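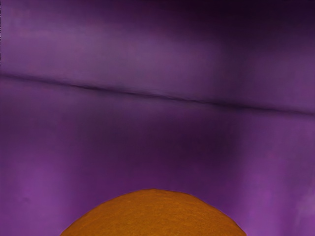 Larkero word list, read me first

Larkero is a list of 730 words for food and cooking, collected from the older speakers of Bistdale. Each word has a short meaning in standard English and a note on who still uses it. The list was started by Anas Younis in February and I, Ehab El Khatib, look after the files now.

What you get

words.csv has one word on each line, with the columns word, meaning, speaker_age and note.
sources.txt tells from which talk each word comes.
spelling.txt explains how we write the sounds which have no fixed letter.

All files are in UTF-8. The separator is a semicolon, as many meanings have a comma inside.

How the words were collected

We spoke with 11 persons, all older than 70. Every talk was made at home and in the kitchen when it was possible, for there people remember more. A word went in the list only if two speakers knew it. Words that only one person gave are kept in a second file, single.csv, and you should use them with care.

Known problems

The spelling of bread words is not the same in all places. I corrected many of them but surely not all.
In 5 lines the meaning is empty. The speakers did not agree and I did not want to choose.
Words for fish are few, because the valley is far from the sea.

Use

You may copy and change the list freely, also for school books. Please write the name Larkero and the version date.

Version of 18 June 2024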